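1/ My building voted to replace the lobby furniture, and I have been reading the email chain so you don't have to. It is currently at 32 messages. A thread.

2/ Background: we have one lobby, one couch, and one table. The couch came with the building. The table came with Melahat Tokgöz, who left it there when she moved from the fourth floor to the second and has been meaning to get back to it.

3/ The opening email, subject line "Lobby???", proposed that we "freshen things up." Four people replied all to say they agreed. A fifth replied all to ask what was being freshened. A sixth asked to be taken off the list and is still on the list.

4/ Budget was set at $1,196. I asked where that number came from. It is what was left after we fixed the intercom. So we are spending our last dime on looks and can now clearly hear people downstairs asking to be let in.

5/ Then Aatos in 2B attached a floor plan. It was to scale. It had a compass rose on it. Our lobby is the size of a generous elevator and I now know which corner of it is north.

6/ Couch phase. Two camps formed overnight. Camp one wants the Kenham, which is gray. Camp two wants the Parner, which is also gray but costs $200 more and has "a more welcoming arm." I have sat on both. I was welcomed equally.

7/ Awuor pointed out that people only use the couch to put groceries on while they look for their keys, and suggested a shelf. This was the best idea in the whole chain. It got zero replies. The message right after it was about tassels.

8/ There was a brief and bitter side debate over whether a plant counts as furniture. I won't name names but the person who said yes had already bought the plant.

9/ The plant is fine. It lives by the mailboxes and drops leaves on the takeout menus. I have grown fond of it and will deny this in writing.

10/ On to the table. The store catalog has a wood called "natural" and a wood called "honest." I held the two samples next to each other in daylight, then in lobby light, then under my phone. Natural costs less. Draw your own conclusions about honesty.

11/ My own vote, sent at 11 pm with too much feeling: pale wood, lots of grain, knots left in, planks you can tell are planks. Lobby tables get keys dropped on them. Let the thing have some swirls to hide behind.

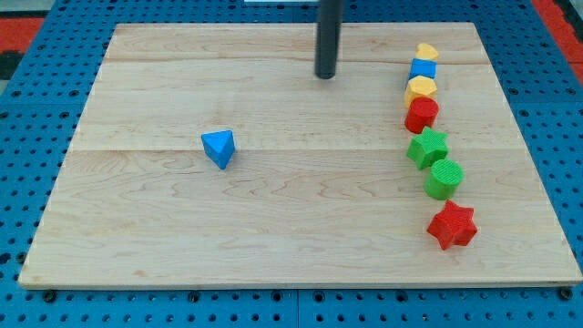

12/ Aslı replied that pale wood "shows everything." Aslı, we have a glass front door and a bulb you could land a plane by. Everything is already being shown.

13/ Current standings: pale wood ahead by 2 votes, with Melahat abstaining until somebody says what happens to her table. I have suggested she take it back upstairs. She has suggested I mind my tone.

14/ Update, they picked the Parner. I walked past the old couch on my way in tonight and put my groceries on it while I looked for my keys.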